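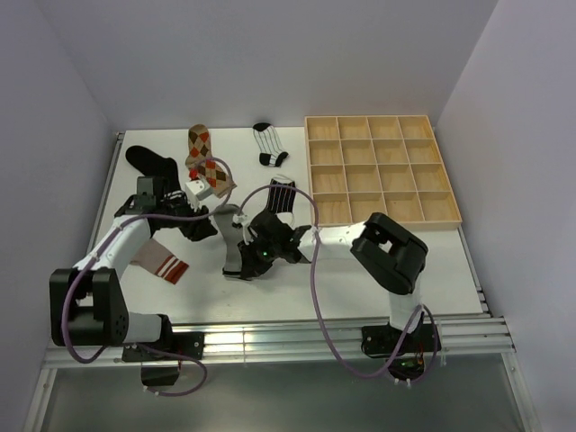

A reader wrote to us in May that her gift box arrived with only travel sizes, and she asked if this is normal. Yes, it is normal for the small box. More answers are below.

Print | E-mail
Reading time: 2 minutes

What is in the Prendisard gift box?
The small box has a foot cream, a hand balm and a lip care stick, all in travel size. The large box has the same products in full size, plus a face mask.

How much does it cost?
The small box is 335 crowns and the large one is 600 crowns. Delivery inside Matberg is free. For other towns we add 50 crowns.

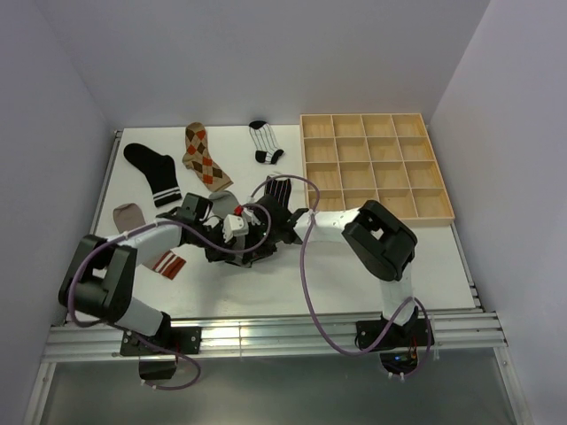
Can I add something to my box?
You can add one small item from the Bisier shop, and we wrap it together with the creams. Many customers choose socks, which go well with the foot cream. A wooden tray with four rows of four compartments, like the one here, keeps pairs in order, but it does not fit in our boxes – please order a tray separately.

Are the products good for sensitive skin?
The hand balm and the lip stick have no perfume. The foot cream has a light mint smell. If your skin reacts easily, try a little on your arm first and wait one day.

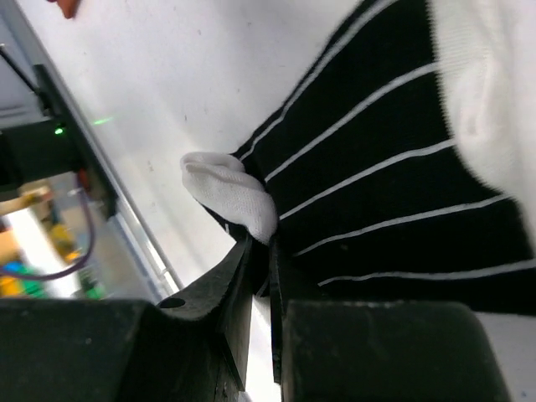

Black with thin white stripes.

Can I return an opened box?
We can take back only closed boxes, in 14 days after delivery. If a tube came damaged, send us a photo and we will send a new one.

How long do the creams stay good?
Closed, two years. After opening, please use them in six months. The date is printed on the bottom of each tube.

Print | E-mail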